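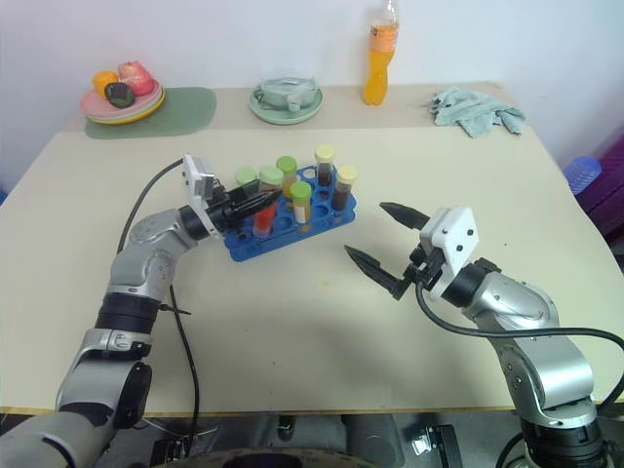 Page last changed: June, early evening (spelling, and one price put right)

I have never trusted a spice rack. The sort you buy has room for twelve jars, eight of which come filled with things you won't use, and the jars are always a size no supermarket refill will go into. So when my sister started keeping her colours and flavourings in test tubes, stood up in a blue plastic rack, I was ready to be rude about it. I have now lived with the same arrangement for a couple of months and I am still a bit rude about it, but less than I was.

The idea comes from a craft forum where people who ice cakes also seem to dye wool, and some of them mix their own inks. They all have the same trouble, small amounts of strong-coloured stuff in bottles that fall over. Somebody suggested capped tubes. Two hundred replies later there was a long argument about caps.

What I'll grant straight off is that you can see what you've got. Red is red, the yellow and the yellow-orange can be told apart from a step away, and dark brown looks like dark brown. Compare that with my old drawer, where everything lived in brown glass with a label gone greasy, and I once put almond in a gravy.

The rack itself is the best part. It's a plain blue thing with round holes in rows, it cost me next to nothing, and it doesn't mind being shoved about the table. I've left several holes empty and I'd advise the same. Fill every one and you can't get your fingers round a cap without knocking its neighbour.

Now the complaints.

Caps first. The sellers go on about colour coding as if it were a gift to mankind. My caps are green, brighter green, pale green and a pale yellow, and if you can tell me from memory what pale green stands for you are doing better than I am. Both the dark brown ones have pale yellow caps. One is vanilla and one is a coffee syrup I boiled down too far, and the caps are no help at all there. I open them and sniff.

Labels next. A band of white label round the tube is the obvious answer, and I have managed it on one of the yellows. It took three goes. Paper labels don't care for a surface that curved, and the corners lift. Clyde Nguyen-Tran, who runs the evening icing class I go to, swears by freezer tape. I tried freezer tape. It stays on, I'll give him that, but it stays on for ever, and scraping it off with a thumbnail is a poor way to spend an evening.

Then there's washing. Tresmont sell a set with its own little brush, and the brush doesn't reach the bottom. I bought a longer one from Prasholm and that does reach, though it flicks whatever it finds there straight back at your shirt. Red especially.

Grakby do a lidded wooden box for the same job which I looked at for a good while. Very handsome, and you can't see a single colour with it shut, so you'd be back to the drawer.

Would I tell you to buy any of this? If you use three colours a year, no. Keep the bottles and stand them in a mug. If you're forever mixing small batches, a rack and a few tubes on a clear bit of table is a decent way to work, and I'd start with six, as I did, before anyone sells you the big set. Don't put them in the sun either. My first yellow went the colour of weak tea on the windowsill.

I'm told the next thing is droppers. We'll see.

Print this page | E-mail this to a friend

3 comments

Lucinda Ferreira wrote:
I gave up on coloured caps and wrote on the tops in laundry pen. It wears off after more than 2 months but by then I've used the stuff up. Pale yellow twice over is asking for trouble!

woolandwater wrote:
Are yours glass or plastic? My madder stained the plastic ones for good.

Clyde N-T wrote:
Freezer tape comes off with a bit of cooking oil. I did say so in class.

This site uses cookies to remember your settings. By reading on you accept them. OK | Find out more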